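The Roll-Up Rack and Me: Notes From the Sink 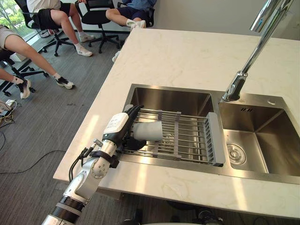
The rack across the left basin, right one kept clear.

Okay, so last month I asked what you all wanted to hear about next, and the kitchen sink won by a mile. I had a whole piece on pantry shelves ready to go! It can wait.

I used to be a dish drainer person. Big plastic thing, tray underneath, lived on the counter for years and grew that pinkish film in the corners that you only notice when company's coming. When we moved to the house in Allville I told myself the counter was going to stay a counter. White marble is a pain about water spots as it is, and I wasn't about to park a puddle on it.

So now we've got a roll-up rack, the kind with stainless steel rods and gray plastic holding them together, and it goes over the left basin. Everything drips straight down into the sink. I paid 35 dollars for it at Vakulenko Home on Prisau Street (they had a fancier one for 105, and no thank you). It's been in use every single day for three years and the rods still look good. The plastic parts are another story, they get cloudy, but a soak in warm water and white vinegar brings them back. I do that on Wednesday nights while I'm packing lunches.

A few things I've worked out along the way. Cups and tumblers do best tipped over on their sides for a minute so the inside can empty, and then I stand them upside down near the end of the rack where they won't roll. Small spoons will slip right between the rods, so those go in a mug. Heavy pans I don't even try, I just dry them and put them away. And if the rack creeps crooked (mine is always a little crooked), give it a nudge before you load it up, or you'll be fishing a bowl out of the basin.

The other half of the deal is the right basin, which stays empty. That was the hard part at our house! People see an empty sink and they want to put a cereal bowl in it. But if that side is clear, I can rinse lettuce or fill the stockpot without moving a thing first, and cleanup after supper takes me roughly 20 minutes less of grumbling. I wipe down the faucet last, with whatever towel is headed for the laundry anyway, and give the drain a quick scrub around the rim with an old toothbrush.

When I need the whole sink, the rack rolls up and goes in the drawer with the foil.

Several of you wrote in about the wooden racks from Gumov. I haven't used one, so I can't tell you how they hold up to getting soaked every day. If you've had yours a while, hit reply and let me know, and I'll put the answers in the July issue along with the pantry shelves.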